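## 3.2 Everyday bottles as tabletop objects

Of all the household goods in our collection, the single-serve water bottle turned out to be the one we enjoyed studying most. It is cheap, it is everywhere, and it packs a surprising amount of shape into one small object: a ridged cap, a narrow neck, rounded shoulders, a ribbed body and a molded foot. Hülya Ersoy drew up the first list of bottles for the Willulow survey in September, and it grew quickly once people in the building heard that we wanted their empties as well as their full ones!

The final set holds 34 bottles. We sorted them by three features that can be judged by eye: the profile of the body (straight, waisted or tapered), the pattern of the ribs, and the shape of the base. Ribs deserve more attention than they usually get. They stiffen a thin wall against squeezing, and they also change how the bottle looks, bending whatever is behind it into a stack of narrow bands. A plain wall lets the eye pass straight through - a ribbed one keeps pulling it back to the surface.

Bases fall into two families. The older family has a shallow dome pushed up into the bottle, so that it stands on a ring. The other is petaloid, with several rounded feet spread around the center. Probert's notes on packaging (an internal report, last revised 2021-02-07) treat the petaloid base mainly as a feature of fizzy drinks, but we found it on still water too, and we were delighted to have both kinds to compare.

Each bottle was considered on its own and then with a second, lower object near it. The pairing matters a great deal. A tall, clear shape in front of a short, dark one gives the viewer a strong edge to hold on to, even where the plastic itself nearly disappears against a pale background. Figure 4 gives one such pairing, with a green-labeled Cestbon bottle.

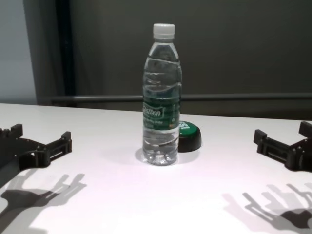 **Figure 4.** Full-height bottle with ribbed body and petaloid base, and a low round container behind it.

Labels are the other great help. A wrap of dark color around the middle splits a clear bottle into three zones, and in our notes we describe each zone separately: cap to label, label, and label to foot. The Cerketti coding sheet, which we used for the first 30 bottles, had only one box for the whole body. We dropped it in favor of the Janiddale sheet, went back over the earlier entries, and were glad we did. Several bottles that had looked like twins on the old sheet had quite different ribs below the label, and two had to be moved to another group.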